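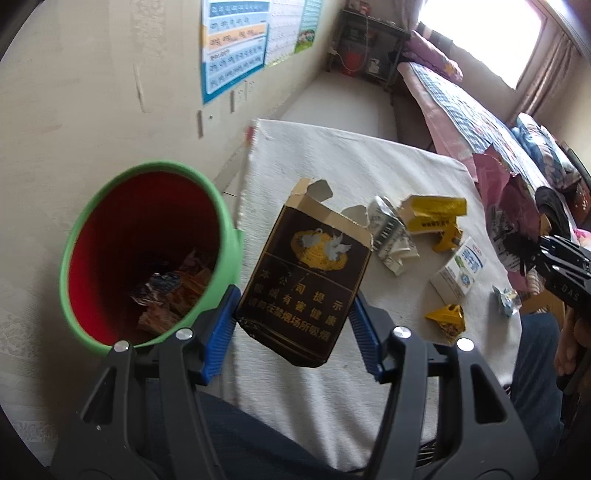

Clearing the table: box gripped near the bottom, bin on the left.

4.2 Recording a pick-and-bin demo

I've recorded 645 of these for the Rukau set, so I've already made most of the mistakes for you.

1. Wake the hand-held gripper and wait for Trikora to show both hands as connected.
2. Hold still for 5 seconds. I count out loud — feels silly, works fine.
3. Bring the fingers in slowly and close them until both blue pads touch the box. Stop there. Squeeze harder and you'll crush the cardboard, and the robot will learn to crush it too.
4. Lift, carry it over to the bin and open your fingers over the middle of the opening.
5. Go back for the next wrapper, any colour, any order.

Note: If you fumble one, keep recording and pick it up again. Ravinder Vachon likes having a few recoveries in every batch!

Caution: Keep your own fingers clear of the linkage when it closes. It pinches.

If the two hands drift out of sync, stop and redo section 2 before you save anything.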